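Halliday Street Plan Wins Design Prize, but the Hard Questions Are Still Open

A proposal to rebuild the Halliday district around self-driving shuttles and very small apartments has taken first place in the Stavance ideas competition, beating entries from two continents and from at least one firm that has built something on this scale before. The winning studio, Kollico, calls the scheme "a neighborhood that parks itself." The competition carries no building contract, and the city has made no promise to put up a dollar of its own money.

The plan covers eight blocks between the rail cut and the old cannery road. Kollico would close two through streets to private cars, turn the curb lanes into planted strips and loading bays, and replace the public parking with housing. According to the entry text, 3,515 parking spaces would go. The studio has not said how it arrived at that number, and the drawings on the competition website don't show which lots it includes. Several of the garages in the district belong to private owners who are under no obligation to sell.
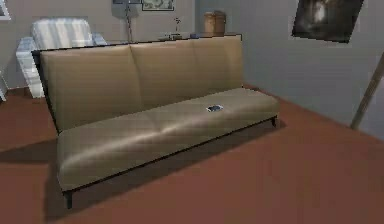
The jury's written comments praise the scheme for its "generous public ground" and its "confident handling of the curb." They say much less about how people would get to work. The shuttles are meant to run on a loop, with pickups at the corners, and to share the remaining streets with delivery vans and bikes. Kollico gives no figures for how many riders a shuttle would carry at 8 in the morning, or for what happens when one breaks down in the only lane left open.

Winter is another blank. Halliday gets heavy, wet snow most years, and the planted strips are shown in full summer leaf on every sheet. There is no mention of where the plows would push anything. A bus rider might also ask about the existing crosstown route, which now uses one of the streets to be closed. On the studio's map it simply stops at the edge of the site.

The housing side of the entry is more developed. Most of the units are studios and one-bedrooms, built over shops, with shared laundries and roof terraces. Kollico says leaving out the parking levels would cut the cost of each unit and that the savings would be passed on in the rent. That has been said about a good many projects. The entry names no developer, no lender and no rent level, so there is nothing yet to hold anyone to.

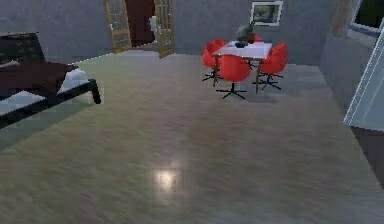

Dining table and red chairs, with a low bed at left. Computer rendering.

Two earlier plans for the same blocks went nowhere. The first, a market hall with offices above, was dropped when the anchor tenant left. The second got as far as a traffic study, which warned that closing streets would send cars onto the residential roads to the north. Kollico's text doesn't mention that study. It says instead that traffic will "settle into new habits," and offers as support the experience of Sokevden, where the center was closed to cars in stages.

Sokevden may be a weaker comparison than it looks. Its closed center is compact and mostly flat, and the tram was already running before the first street was shut. Halliday has no tram. It also has a hill steep enough that the city salts it separately, and the shuttle loop goes straight up it. 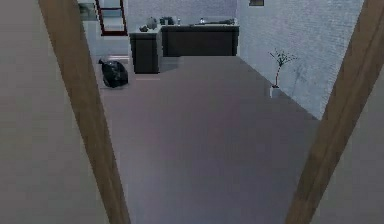 None of this means the entry is a bad one. The street sections are carefully drawn, the trees have room for roots, and the loading bays are long enough for a real truck, a detail often missed in competition work. The proposal to widen the sidewalk along the cannery road could be carried out next year with paint and planters, without waiting for any vehicle to learn to drive itself. It takes up half a page near the back.

Stavance will show all the shortlisted boards in its ground-floor gallery through December. The city planning office said it would "review the ideas with interest" and gave no schedule for doing so. A public session with the studio is expected while the boards are up, at 6:30 p.m. on a date still to be set. Parking is available in the garage across the street, which the winning plan would remove.

Contact the news desk | Copyright, all rights reserved | Back to top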